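2019-05-01
Asuka Kikuchi

Re: [pinholm-tenants] Shared laundry, new booking system

Hi all,

I've read the Vustel brochure twice now, and I've read Shinji's message three times, and I still can't find the part where our laundry room gets better. I'll go through it below his text so people can see what I'm answering. 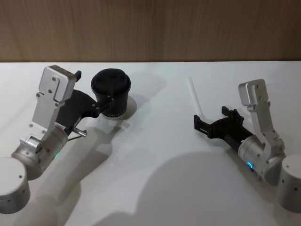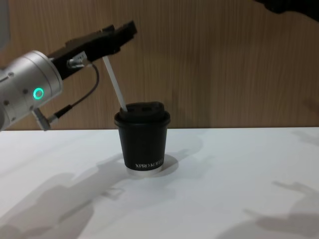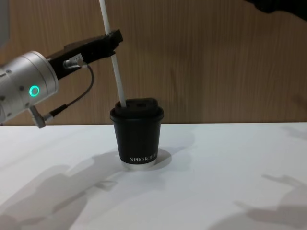 For those who joined the list after the last meeting: Pinholm has 70 apartments and one laundry room in the basement of the Fagundes Street building. You sign up on the paper sheet by the door, and if you don't show up within fifteen minutes somebody else can take your slot. That's the entire system. The proposal is to replace it with an app.

Shinji Higuchi wrote:

> Hello neighbors,
>
> As promised, a short note on the booking system. Natsumi and I met
> with the sales rep from Vustel and came away pretty impressed. You
> book from your phone, you get a reminder before your slot, and the
> door unlocks only for the person who booked. No more paper sheet, no
> more crossed-out names, no more arguments.
>
> The setup fee is $347, and after that it's $2 per apartment per
> month. Trarkby House has been using it since last July and they say
> complaints are way down. Residents there also report that the
> machines are free more often.
>
> There's a discount if we sign before summer. I'd like to get a sense
> of the list before we put it to a vote. Please reply with any
> thoughts, good or bad.
>
> Shinji

OK, thoughts, mostly bad.

> complaints are way down

Down from what? And who's keeping track? I called Toshiko Nomura, who lives at Trarkby House and used to live in our 3B, and asked her how complaints worked over there before the app. She said you wrote a note and stuck it on the office door. Now you fill out a form inside the app, under a menu called "Community," and she has never found the form. I can believe that fewer people complain. I'm less ready to believe they have less to complain about.

> Residents there also report that the machines are free more often.

This one bothers me more. Toshiko says that when the app came in, a good number of the older residents stopped using the basement and started hauling their clothes to the laundromat by the bus station. They couldn't get the door to open, or their phone was too old, or they didn't want to put in a credit card. Sure, the machines are free more often. I'd want to know how many loads were done down there before and after, and I asked the rep for that by email. He sent me the brochure again.

> No more paper sheet, no more crossed-out names, no more arguments.

I've lived here eleven years and I can remember two real arguments. One was over a red sock. The other was over somebody taking wet sheets out of a washer and putting them on the floor, and a phone reminder wouldn't have done a thing about it. That person had the slot! They had signed up fair and square and they were just being a jerk with it.

The crossed-out names I'll give you. It does look messy by the end of the week. But I can read it, and when I've crossed out my own name I've usually swapped with the person above or below me after talking to them in the hallway. As far as I can tell from the brochure, there is no swapping in the app. You cancel your slot, it goes back into the pool, and whoever has the fastest thumb gets it.

> $2 per apartment per month

It sounds tiny when you say it that way. It's $140 a month for the building, or $1,680 a year, on top of the setup fee. Washer number two has been banging like a drum since before the holidays and we were told there wasn't money in the budget to have it looked at. I would like to know where this money was hiding.

> There's a discount if we sign before summer.

There's always a discount if you sign before something. How much is it? It isn't in the message and it isn't in the brochure.

Kumiko Hirose asked me to add a question, as she's off the list until her email is fixed: what happens when the power is out, or the wifi in the basement drops like it does every time it rains? Does the door stay locked? Does it stay locked with your clothes inside? I looked for an answer and all I found was "reliable access, day or night."

I'm not against apps. I pay my rent on my phone. If somebody can show me load counts from Trarkby House, a written answer on the door, and some way for people without a smartphone to book, I'll look at it again. Until then I'm a no, and I'd ask that we fix the washer first and see how many problems are left over.

Natsumi, you were at the meeting too. Did he give you a contract to look at, or only the brochure? If there's a contract, could you please send it to the whole list? I'd especially like to see how we get out of it.

Asuka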